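Ticket: Hendis parcel tracker marks orders "delivered" before they arrive
Status: Open (reopened twice)
Opened: June 22, 2020
Product: Hendis order desk, standard plan

What happens: an order ships, the tracking page says "in transit" for a while, then flips to "delivered" while the carrier's own page still has it sitting at the Ustmont depot. The customer gets the cheerful "Your order is here!" email, goes to the front door, finds nothing, and writes to me.

First reply from support said to clear my browser cache. I did it, knowing full well that the email goes out from their server and my browser has no part in it. No change.

Second reply said the carrier was sending bad scans. I called the carrier. They read me the scan list for three orders and there was no delivery scan on any of them. So either the carrier is hiding scans from itself or Hendis is making them up.

I went back through 195 orders. Of those, 48 were marked delivered early, all of them sent through the Proren shipping add-on. Orders where I typed the tracking number in by hand were fine. Support had told me the add-on "only prints labels" and could not touch order status.
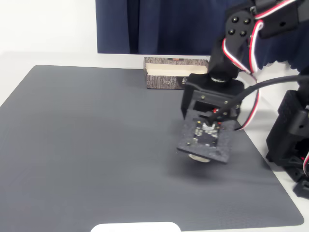 The add-on has a setting called "Close stale shipments," buried under Label Options of all places. It was on. I never turned it on. The help text says it tidies up shipments with no new scan after a set time, and the time was set to 55 hours. Ustmont regularly holds parcels longer than that over a weekend, so the math is not hard.

Turned it off. Sent five test orders. None flipped early.

Support then closed the ticket as "user configuration." I reopened it. My settings export from before the last update doesn't have that line in it at all, so I would like to know how I configured it. They closed it again with a link to the article on clearing the cache.

Still waiting on:
- whether the setting came on by default with the update
- whether the emails already sent can be corrected in bulk
- why "stale" is treated as "delivered" in the first place

Workaround for now is to leave the setting off and check it after every update. I don't trust it to stay off.

14 people have this problem
Shares: 6

Comments (3)

majim_seller: Same here, mine was set to 55 too. Never opened that menu in my life.

papergoods2: Check your refund window while you're at it. Ours starts counting from the fake delivery date.

tapeandtwine: Turned it off last week, came back on after I renewed the add-on. Check again after renewing.

Related tickets
Proren labels print twice on reorder
Majimbun import drops apartment numbers
Tracking email sent to billing address
Can't edit order status after closing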